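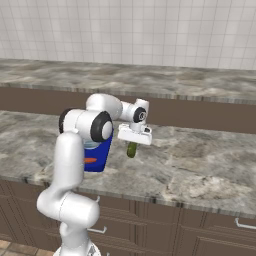 Kapitel 7
Lagern, Kühlen, Wegwerfen: Der Haushalt als Warenlager

Kein Betriebswirt würde ein Lager führen, wie die meisten von uns ihre Küche führen. Es gibt keine Inventur, die Eingangskontrolle besteht aus einem müden Blick in die Einkaufstasche, und was hinten steht, bleibt hinten, bis es von selbst auf sich aufmerksam macht. Trotzdem gelten für den Vorrat zu Hause dieselben Grundsätze wie für die Großhandelshalle, nur dass dort jemand dafür bezahlt wird, sie zu beachten.

Die Ökonomin Kerubo Mabula ließ für ihre Studie in Illville Haushalte Buch führen über alles, was sie einkauften, aßen und entsorgten. Das Ergebnis war für die Beteiligten peinlich, für die Forschung ein Glück. Einzelne Haushalte warfen im Jahr Lebensmittel für bis zu 2000 Zloto weg — pardon, Zolto, die dortige Währung verzeiht Tippfehler so wenig wie schlechte Planung. Am ordentlichsten fielen übrigens die Einträge vom Sonntag aus, wenn man sich für die Woche etwas vorgenommen hatte. Am Mittwoch lag der Salat noch immer da, und die Handschrift wurde unleserlich.

In diesem Kapitel lernen Sie zwei Verfahren der Vorratshaltung kennen, das Bestellpunktverfahren und das Prinzip »Zuerst hinein, zuerst hinaus«. Abschnitt 7.2 behandelt die Kosten des Lagerns, zu denen auch der Strom für jenes zweite Gefrierfach gehört, dessen Inhalt niemand mehr sicher benennen kann.

Grundbegriffe: Mindestbestand, Umschlagshäufigkeit, Schwund, Lagerkosten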